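Speaker notes: Lace on the wall, a short history of printed pattern
Tahsin Sarkar, Hastdale evening talks, November

Slide 1. Welcome, lights down. Ask who grew up with patterned wallpaper. Wait for the hands — there are always more than you expect!

Slide 2. Start in 1750. Block printing, one color at a time, every sheet lined up by eye. Pass round the Sakano block (heavy, two hands please). Let people feel how deep the cutting goes.

Slide 3. The Gaven sample book. 217 papers, and I love nearly all of them. Linger on number 30, the fern. Point out the slipped join in the second repeat. Somebody had a bad morning.

Slide 4. Why lace? Real lace cost a fortune and took months. Printed lace gave you the look of it by the yard. Read the Abeysekara letter, first paragraph only, slowly.

Slide 5. Bands and borders. A band makes you look along a wall, and when it tilts the whole room seems to lean with it. I could talk about this all night (don't — four minutes!). 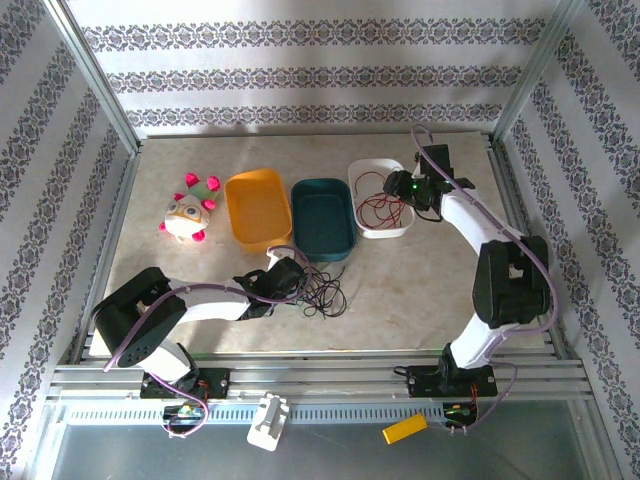 Slide 6: Lace bands on white, straight across the back wall, diagonal at the sides.

Ask which wall the eye goes to first. Take two or three answers, then move on to corners and how paperhangers hid their joins.

Slide 7. Questions. Sample book stays on the side table until 9, clean hands only.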